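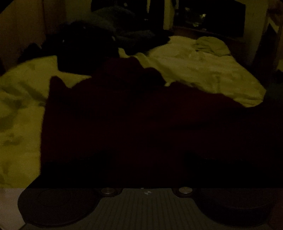 Tips for Building a Hand-Held Gripper at Home

I have been building grippers on and off in the spare end of our garage for a good while now, and at the shared shop on Ledley Street when I need the drill press, and people who come by the bench tend to ask me the same handful of things. So I finally sat down one June evening with a pot of tea and wrote out what I tell them. Most of it is plain shop sense that would do just as well for a bookcase or a bicycle, and some of it is particular to hand-held grippers, the kind you squeeze and carry around the house to record how a job gets done so that an arm can learn it later. Take whatever suits you and skip the rest!

Before you cut or print anything

Make a cardboard one first. I know it sounds like something for a rainy day with the kids, but a cereal box and a roll of masking tape will tell you in half an hour whether the handle is too long for your wrist, and a printed handle takes most of a night to tell you the same thing. I made four in cardboard for my current build (I call it Kolby, after the street I grew up on) and the fourth was so much more comfortable than the first that I still have it hanging on a nail.

Hold the cardboard one while you do something ordinary. Reach into the dryer with it, or lean over the far side of a bed, or go after a mug at the back of a cupboard. You will find that your elbow wants to be somewhere you didn't plan for, and that's a good thing to find out early.

Write the weight down every time you add a part. Put a kitchen scale at the end of the bench and leave it there. Kolby stands at 332 grams without its battery, and I can carry it through a whole evening of tidying before my forearm starts to complain. The one before it was a good deal heavier, and I used to set it down every few minutes and then forget where.

Screws, threads and small parts

Use a muffin tin. I have tried the little drawers and the magnetic dishes and I always come back to my old six-cup tin, one cup for each length of screw, and anything I can't identify goes in a jam jar for later. If you are taking something apart, go around the tin clockwise in the order the parts came off, and then go backward when you put it together again.

Heat-set inserts are worth the trouble anywhere you expect to open the thing up more than twice. Let the iron's own weight do most of the pushing, stop while the brass is still a hair proud, and finish it off by pressing down with a flat piece of scrap metal. Practice on a failed print first — everybody has a box of those.

Put a tiny dab of removable threadlocker on anything that goes into metal near the jaws, because opening and closing them all day will walk a screw out sooner than you'd believe. Keep the liquid away from printed plastic, though. Some kinds of plastic will craze and crack from it, and I lost a very nice side plate that way.

Pads and fingers

Whatever you use for the gripping surface, make it easy to swap. I fasten mine with two screws from the back and keep a spare set in a sandwich bag. Soft pads pick up lint something terrible if you practice on laundry and blankets, and once they are fuzzy they slide. A wipe with a damp cloth and a drop of dish soap brings them back, and then you let them dry in the open air. I wouldn't use rubbing alcohol on silicone every day, though once in a while hasn't hurt mine.

If you pour your own silicone, warm the bottles in a bowl of tap water for a bit and tap the mold on the table until the bubbles quit rising. My mold is a two-part one I drew up myself, and I named the file Sakamoto for no reason I can now recall, so that's what the pads are called in our house too.

Markers

Stick a marker down only on a surface that is flat and clean, and use matte paper or matte film. A glossy one will catch the ceiling light at the wrong moment and disappear on you. If you print it directly onto the part, run a fingertip over it afterward and knock down any ridges with fine sandpaper before you add the black.

Measure where the marker sits after it's on, not before. I used to copy the number out of the drawing and then wonder why everything came out slanted. Calipers, a good lamp, a pencil, and write it on a piece of tape on the inside of the cover where you'll see it next time.

Lighting and practice runs

Evening light in a bedroom is much poorer than your eyes let on. Dark blankets are the hardest, with their folds sinking into the shadow and the edge of one piece running right into the next. I like to do my first runs in daylight with something pale on top of something dark, and only go on to the hard cases once the plain ones look right. When I do want evening runs I do them on purpose, and I put the word "dim" in the folder name so they don't get mixed in with the others.

A clamp lamp bounced off a white wall or ceiling is kinder than one pointed straight at the bed. Pointed straight, it throws the shadow of your own arm across whatever you are reaching for.

Leave the bed the way people really leave it! A rumpled duvet and yesterday's clothes in a heap are better practice than hospital corners. I spent a whole month smoothing everything out first, and then had a build that was lovely with flat things and hopeless with a lump.

Keep runs short. One grab, one lift, one put-down, then stop. My last count on the old drive was 1518 runs, and the ones I go back to are nearly all short. The long rambling ones, where I went looking for a sock and ended up making the whole bed, are a misery to sort through.

Wires and power

Leave more slack at the hinge than looks tidy, and tie the wire down on both sides of it so that the bending happens along a loop and never right at the solder. Braided sleeve is nice there. So is a cut-up shoelace with the core pulled out, if the stores are closed.

Label both ends of every cable, even the one you are sure about. I write on white tape and put clear tape over it.

Charge the battery on a tile or in an old baking dish, somewhere you can see it, and don't leave it on the bed or the sofa while you go make supper.

Cleaning up

Sweep before you vacuum, in case there's a spring on the floor. Run a magnet in a plastic bag along the bench at the end of the night, turn the bag inside out, and there are your lost screws.

Keep one notebook for the whole build and don't tear pages out of it, even the embarrassing ones. Mine is up to page 61 and I was back on page 9 only this week, looking up what I'd used to glue the handle (it was plain two-part epoxy, and I had scuffed both faces first, and it has held ever since).

Related tips
Storing Filament Through a Damp Summer
The Hineo Wrist Joint, Part 2: Shims and Washers
Getting Epoxy Off a Workbench
A Pegboard Layout for Small Tools
Sharing a Drill Press Without Hard Feelings
Five Uses for a Worn-Out Toothbrush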